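Bouilloire Retero 860 : l'avis après un hiver complet

Je cherchais une bouilloire à température réglable pour remplacer une Woten qui fuyait au niveau du couvercle. J'en voulais une simple, avec un bec assez fin pour le café filtre et assez large pour remplir une théière sans attendre. La Retero 860 m'a été conseillée par mon collègue Gilmar Bezerra, qui a la même chez lui. Je l'utilise tous les jours depuis la fin de l'automne, on est en mai, j'ai donc un peu de recul.

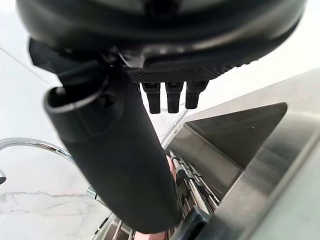
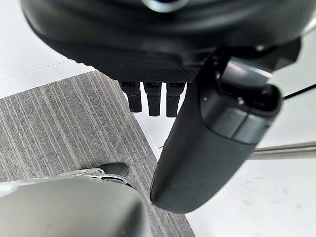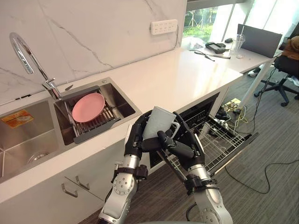 En dernière photo, une tasse blanche tenue à deux mains noires près du plan de travail.

Prise en main

La bouilloire vide pèse 860 grammes, d'où son nom je suppose. Pleine, elle devient lourde, et la poignée est placée un peu trop haut pour bien équilibrer le poids. On s'habitue, mais ma mère, qui a de l'arthrose aux pouces, préfère la remplir à moitié. Le couvercle s'enlève complètement. Il faut le poser quelque part pendant le remplissage et il goutte. Sur la Woten il était à charnière, c'était plus pratique tant qu'il fermait.

Le socle est stable. Le cordon est court, comptez une prise juste à côté.

Chauffe et réglages

Le thermostat va de 40 à 100 degrés, par paliers de cinq. J'ai contrôlé avec un thermomètre de cuisine : à 80 affichés j'ai relevé 82, à 90 j'ai relevé 91. C'est suffisant pour du thé vert. Pour deux tasses, soit 590 ml dans mon cas, il faut un peu moins de trois minutes jusqu'à l'ébullition. Le maintien au chaud fonctionne trente minutes puis se coupe sans prévenir.

Le bip de fin est fort et ne se désactive pas. Le matin à six heures, dans un appartement mal isolé, c'est un vrai défaut.

Versement

Le bec coule de façon régulière à petit débit. Si on penche davantage, le jet s'élargit et quelques gouttes reviennent le long du bec, toujours du même côté. Pour une théière aucun souci, pour un filtre papier il faut aller doucement.

Entretien

Avec une eau calcaire comme la nôtre, je détartre au vinaigre blanc une fois par mois. L'ouverture est assez large pour passer la main et une éponge. Le filtre du bec se retire, mais il se remet mal : il y a un sens, et il n'est pas indiqué. La notice tient en 9 pages, dont une seule en français, et elle ne dit rien du filtre. J'ai écrit au revendeur, Chung, qui m'a répondu le lendemain avec un schéma.

Pour qui

Si vous buvez surtout du thé ou des infusions, je la conseille. Pour du café filtre tous les matins, regardez plutôt un modèle à col de cygne, l'Usthorpe par exemple, que je n'ai essayé qu'une fois chez des amis mais qui verse nettement mieux.

Note : 7/10. Achetée avec mon propre argent.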